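Bunting (party decoration)

Bunting is a string of small flags or shaped pieces of cloth, paper or plastic hung as a decoration at parties, fairs and street events. The individual pieces are usually called pennants or flags, and the cord or tape that holds them is called the heading. The word first referred to the light wool cloth used for ships' flags, and the name passed from the cloth to the decorations made from it.

Shapes

The triangle is the most common shape. Other shapes include the rectangle, the swallowtail (a rectangle with a notch cut into the lower edge) and the scallop. Fan-shaped pleated pieces, often seen on porch railings in the United States, are also sold as bunting, although some sellers list them separately as pleated fans. Letter bunting carries one printed or sewn letter on each flag and spells out a name or greeting.

Materials

Paper bunting is made from card stock or tissue and is meant for indoor use. Plastic bunting is thin, light and resistant to rain, and is the usual choice for car lots and outdoor sales. Cloth bunting is heavier and can be folded and stored between events. Cotton is the most common cloth. Burlap and felt are also used, the latter because its cut edges do not fray.
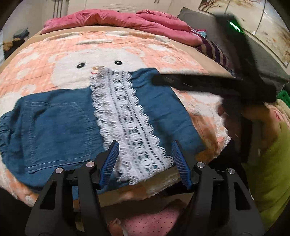

Cloth bunting made at home is often cut from worn clothing and household linens. Lightweight shirts are the easiest to work with. Heavier cloth hangs straighter but puts more weight on the cord, so the flags are normally made smaller and left unlined. Denim with lace is a frequent combination for barn weddings and baby showers, and a garment that already has both, such as faded blue denim with a wide white lace panel down the center, can be cut so that the lace falls in the middle of each flag. The scalloped edges of the lace are left whole. A patch pocket with contrast topstitching may be kept on one flag to hold a card or a sprig of flowers. Wrinkled cloth is pressed before cutting.

Construction

Each flag is cut with a seam allowance along the top, where it is folded over or tucked into the heading. Double-sided flags are sewn from two pieces with the right sides together, then turned and pressed. Single-sided flags may be cut with pinking shears and left raw. A spare length of heading is left at both ends for tying.

Packaged sets vary in size. The Wallow party line included a string of 13 cotton triangles, and the same maker's outdoor set, sold under the name Zonon, had 39 plastic flags.

Hanging

Bunting is hung from hooks, nails or removable adhesive strips, with a slight sag between points. Long outdoor runs need support along their length, as wind loads the cord unevenly and can pull out the end fixings.

Street use

The town of Dolgate hangs bunting along its main street every March. The 2018 display used 993 flags, 402 of them cloth and the remainder plastic. The cloth flags were sewn by Hryhorii Kovalchuk from a pattern drawn by Torquil Lennox.

See also

Banner
Garland
Paper chain
Pennant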